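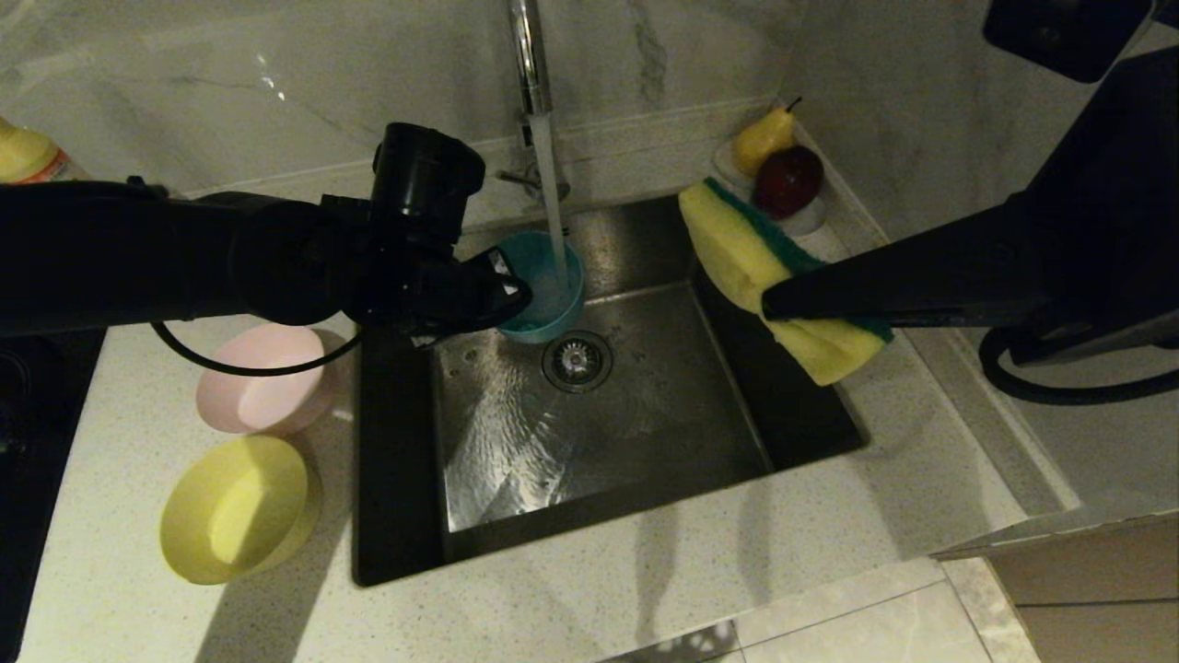 Irina Stelmakh
Research engineer, Halik

Jan 22, 2018

I've been meaning to write up the rinsing work since November and kept putting it off, partly because the result changed on me twice. It has held still for a few weeks now, so I'm going to get it down.

The task is washing a cup with two arms. The left arm holds the cup and brings it under the faucet, the right arm has the sponge. We teach it from demonstrations. A person drives both arms through the job, we record the joint positions and the camera view, and a network learns to predict the next short stretch of motion from what it sees. We don't model the water at all.

By the fall we had 2,000 demonstrations, all recorded in the Standthorpe kitchen. The cup always started in the same spot on the counter, give or take a finger's width, and the sponge started in the right gripper. Training on all of it gave us a policy that looked very good as long as you set the counter up the same way. Move the cup over by a hand and it would still go for the old spot, close on nothing, and then carry the nothing very carefully to the sink. It held it under the water for the usual time too.

None of that surprised anyone who has worked with this kind of data. What I wanted to know was how much of the 2,000 we needed. If most of them were near copies of each other, we were paying for operator time and getting very little back.

So we did two things. First we took a random 600 out of the 2,000 and trained on those alone. On the standard setup the smaller set did nearly as well, and on the moved cup it was just as bad. Then we recorded a new 600 in which the starting position changed every time. The operator drew a card before each take, and the card said where the cup went, which way it faced, and what else was left out on the counter. Some cards said to leave bowls near the sink, or a bottle, or a plate of fruit in the corner. The cup stayed the same small teal one throughout, which I'll come back to.

The new 600 beat the full 2,000 on every setup we tried except the original one, where they came out even. I had expected a trade. I thought the varied set would be worse at home and better away, and I had already written a paragraph for the report saying so. I had to take it out.

We tested all of the policies on 4 cup positions that were in neither set. The person resetting the counter didn't know which policy was running. I'd recommend doing this even for small tests. Before we did, I caught myself nudging the cup toward where I knew a policy liked it, and I don't think I was the only one.

The hard part turned out to be different from what I'd planned for. Picking the cup up is mostly solved once the starts are varied. Holding it upright under the stream is harder. As the cup fills it gets heavier, and the wrist sags a little, so the stream moves toward the rim. People correct for this without thinking when they drive the arm. The correction is small enough that the network tends to average it away. In the failures I watched, the cup drifted until the water was hitting the lip and spraying the counter.

What helped was weighting the training loss so that the stretch between water on and water off counted more. I tried a few weights and the result isn't sensitive to which one you choose, as long as it isn't one. I also tried feeding in the motor currents, hoping the network would pick up the weight of the cup directly. That made no difference I could measure. I still think it should work and I may have done it badly - the current readings on that arm are noisy and I filtered them in a hurry.

The sponge side is less interesting so far. The right arm's job is to keep the sponge near the edge of the sink and come in after the rinse. It does the approach well. The scrubbing itself is a fixed pattern in nearly all of the demonstrations, so the policy learned a fixed pattern, and whether the cup is clean at the end depends mostly on how it's being held. I don't have a good score for clean yet. For now a run counts if the sponge touched the inside of the cup and the cup ended up the right way up.

Two things I'd be careful about before anyone leans on this. We used one cup. I have no idea what happens with a mug that has a handle, or a clear glass, and I'd guess the glass goes poorly. Also, everything was in one kitchen with one faucet. Trarkcombe has offered us time in theirs, and the sink there is deeper and has a different spout, so that will be the next test. The plan is to take the policy over with no new data first and see how it does, then add a small varied set recorded on site.

I'm keeping the cards. I need to write some new ones for the deeper sink, and a few with the cup on its side.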